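Workshop Tips: When the Robot Drops the Plate

Plenty of you wrote in after the October page on sharpening, and I promise the second half of that is coming, but I've had a dropped plate on my mind and I'd like to get it written down while I still remember the order things happened in. If you share a bench with a robot hand of any kind, or you're teaching one to set a table the way we are, I hope some of it saves you an afternoon (and a plate!). 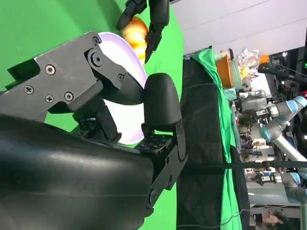 DERSTEAD, 16th August

The job is simple to say out loud. One hand holds a plate, the other brings the food, and the food goes on the plate. We'd been at it long enough to get comfortable, and comfortable is when I stop checking things. On try number 40 of the day the plate began to slide, very slowly, down between the finger and the thumb pad, and then it wasn't slow anymore. It hit the floor and split in two. Kaiwen Liao was already bending down to catch it, with his arm reaching right in under the hand, and the hand closed the rest of the way on nothing at all, a few inches from his knuckles.

He was fine. He was also rather pale, and we had a long coffee before anyone touched a switch again.

So the first tip is the one my mother taught me about falling knives, and it goes for anything a machine lets go of: step back and let it fall. Plates are cheap. Put a folded blanket or an old yoga mat under the spot where you do most of your handing over, and you won't feel the urge to grab nearly so much.

Second, agree on who holds the stop button before you begin, and have that person hold it and do nothing else. We had ours on the bench behind a box of odds and ends, where it was no use to anybody. Siham Abdelaziz now wears it on a lanyard, and if she goes off to answer the phone, the work waits for her.

Now for what was wrong. I'd love to tell you it was something clever, but I found it with a screwdriver in less time than it took to boil the kettle. One of the screws on the finger bracket had backed out by a turn or so. That let the finger lean a little under load, and a finger that leans has less of its tip on the plate. Everything looked right from where we were standing. The computer thought so too, as it only knew how far the motor had gone and had no idea the metal on the end of it was tipping over.

What I do each morning now, with the power off and the plug where I can see it:

Put a screwdriver or hex key to every fastener you can reach on the fingers. You're only feeling for movement, so don't lean on it.

Draw a thin line in paint pen across each screw head and onto the bracket. If the line is broken tomorrow, the screw has turned. I learned this on lawn mowers and it works on everything.

Take hold of each finger and wiggle it from side to side. A little play at the joint is normal for ours, but if it clicks I go looking.

Wipe the pads with a damp cloth, then a dry one. Hand lotion, dust and the film that comes off new plates all end up there.

Look along the cables for a spot that's getting shiny from rubbing.

When a screw has come loose once, please don't just crank it down and carry on. Take it out, clean the threads, add a small drop of the medium-strength thread locker (the kind that still lets you undo it later), and leave it overnight. I was impatient with the first one and had to do it over.

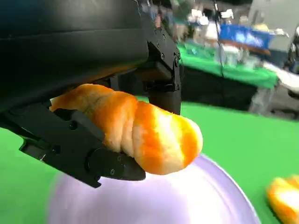
Soft things will fool you, too. A squashy roll forgives almost any grip, so a hand that's a bit out of true can pass food around all day without a bobble, and then you give it something hard and slick with a thin rim and down it goes. Dalia Abdelaziz pointed this out to me, very kindly, after I'd spent a good while insisting the hand had been perfect all morning. It had been perfect with bread! So if you're going to test your grip, start with the hardest, slipperiest thing on your list and save the easy ones for after lunch.

We test with plastic plates from the picnic aisle. Hold one for a slow count of 13, give the rim a gentle tap with a wooden spoon, and see if it shifts. If it does, stop there and get the screwdriver out. And do the tapping from the side, please, with your sleeve rolled up and your fingers well clear of the gap.

A word on squeezing harder, which was Keith Dunstan's first suggestion and, to be fair to him, was mine as well. We tried it. The plate stayed put and bowed in the middle, and when the hand let go it sprang off like a tiddlywink. A harder squeeze also hurts more if it finds a thumb. Go back to the gentle setting and sort out the fingers.
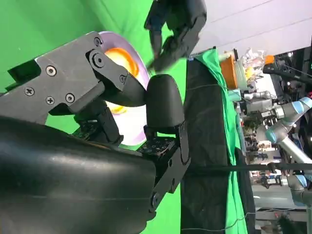 Plate between and behind the finger and the rounded pad, with the food on it.

Keep a notebook, a paper one, on a string if your household is anything like ours. I write the try number, what was being held, and what happened, even when what happened was nothing. Going back through ours I found three little slips from earlier in the week, each with "fixed itself" beside it in my own handwriting. Well, it hadn't. If you see those words in your own notes, treat them as a fault that still needs finding.

As for cleaning up, pick up the big pieces with gloves on, then press a slice of stale bread over the floor to lift the slivers. Shake out the blanket outdoors. Check the pads as well before you start again, as a crumb of plate stuck in one will scratch everything it touches from then on.

Siham has asked me to add that the lanyard should be the breakaway sort, and she's quite right. Ours came from the drawer with the old conference badges. Lucrezia Rizzi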